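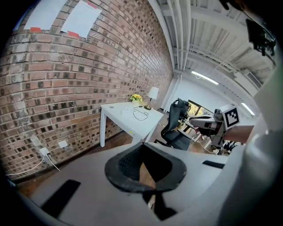 The first thing you learn with the Sorusness handheld kit is how to tidy a desk slowly. You squeeze the trigger, the fingers close, you carry a thing from one spot to another, and you let go. Then you put it back and do it again, a little to the left this time. By my second afternoon with it I had coiled and uncoiled the same black cable more times than I would care to admit to anyone in my family, and I was having a lovely time!

The idea behind the kit is easy enough to like. Teaching a robot arm used to mean standing next to the arm and steering it through every job, which ties up an expensive machine and a patient person at the same time. With the Sorusness you hold the gripper yourself, with its camera looking out over the fingers, and the arm learns from your recordings later on. The company, which works out of a converted mill building in Karkanmont, sells the gripper with its camera, a charging dock, a printed marker board and a year of the Irico software for a little under the price of a decent used car. You can also rent the whole package for 64 dollars a day, and that is how I would start.

In the hand it feels like a big kitchen appliance, something between a mixer and a watering can. It weighs more than I wanted it to (my wrist had opinions after an hour), but the balance is good and the trigger is lighter than it looks. The finger pads are black and rubbery, and they are the best part of the whole design. They took hold of a pen, a folded sheet of paper and a very slippery lamp switch without much fuss. Spare pads cost 12 dollars each and snap on without tools.

The camera sees very wide, so the picture bends at the sides and a good piece of the gripper is always in view. That bothered me for the first few clips and then I stopped noticing. What took longer was learning to move at a pace the software likes. Irico grades every clip as you go, and mine came back marked "too quick" again and again until I slowed down to the speed of somebody carrying soup.

I recorded 669 clips in all, and the software kept 98 of the first hundred once I had the hang of it. The review screen is clear and friendly. The export menu is neither, and the June update moved half of it somewhere else, so keep the manual open on a second screen.

The nearest rival is the Lykkegaard, a lighter tool with a nicer grip and a much longer battery life. It comes without any software to speak of, though, and if you have no programmer on hand you will miss it by lunchtime. For a small shop or a college lab I would go with the Sorusness - and order a second battery with it, as the one in the box gave up on me twice before my coffee was cold.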